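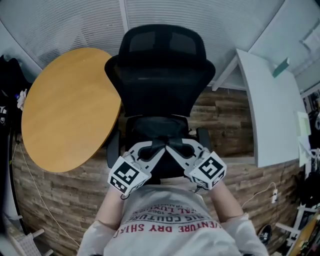

Slower, Heledd Harries told me, because it would learn my hurry along with everything else. So I breathed out, opened my hands a bit and started again.

I'd been at Olness for 6 days by then, teaching a robot called Nillel how to tidy up after people. You hold the grippers, you do the job, and what your hands did goes off to Nillel overnight. They wanted 300 goes at each task. I used to do that many in my old job before lunch, and not one of them was ever kept!

What I hadn't expected was how much of me would get through. On the Friday they let me watch Nillel do a chair on its own – reach in, close, lift, let go – and just before it closed, it stopped for a second and dipped its left hand. Tiny thing. I knew it straight away. My mum does that before she picks up a teacup, and I suppose I do too.

"We can train that out," said Heledd. "It's wasted time."

I said yes, probably best, and went back to my grippers. I had 10 more to do before home time. I did them nice and slow, like she'd asked, and I dipped my left hand on every single one.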